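Left gripper loses tracking but the light stays green. Is the handheld kit at fault or me?
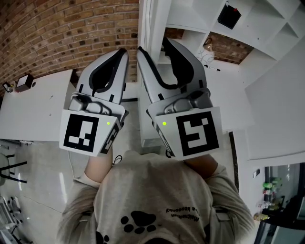 posted by Verena Prantl, 10/3/20

I have a pair of handheld grippers from Celtlow and something is wrong with the left one. Every few minutes its recorded position jumps sideways, stays there a moment, then comes back. The right one never does it. Support told me that if the little green light is on then the unit is healthy, and I don't buy it. Both lights are green when I hold the two side by side with the jaws pointing away from me, and I have logs full of jumps with the lights green the whole time. Out of 142 recordings I had to throw away 23. They also say my room is too shiny. The floor is glossy tile and the ceiling lights do streak across it, I'll give them that, but the right gripper works over the same floor. Swapping the whole unit means shipping it back to Skimel and waiting. Has anyone fixed this at home? I'd like to hear from people who have fixed it, please, and not from people who read the manual to me.

Hofstetter

Support is half right, which is annoying. On my pair the light means there's power and a connection. It says nothing about whether the marker cards are being read properly. I wouldn't trust it for anything else.

Before you ship it, check the square card at the base of the left gripper. Mine had lifted at one corner, so little that I only found it with a fingernail. Press it flat, record for 13 minutes, and look at the log. Then check the angled side panel the same way. If the jumps happen mostly when you turn your wrist, I'd suspect that panel, as that's when the tracking swaps from one marker to the other.

Also try the short cable near the wrist. Wiggle it while recording. If the jumps come with the wiggle, send it back and don't let them charge you.

As for the floor, put down a dull blanket and run it again. It costs nothing. I doubt it's your problem, but then you can tell them you did it.

nisent_user

Mine did this too. Updated the software and it stopped. Then it came back in June so maybe it wasn't the software. Good luck

Verena Prantl

Card is flat, cable makes no difference. The side panel does move a hair when I push on it. I've taped it down and had no jumps so far, but that's one evening and I'm not calling it fixed yet. Will try the blanket next.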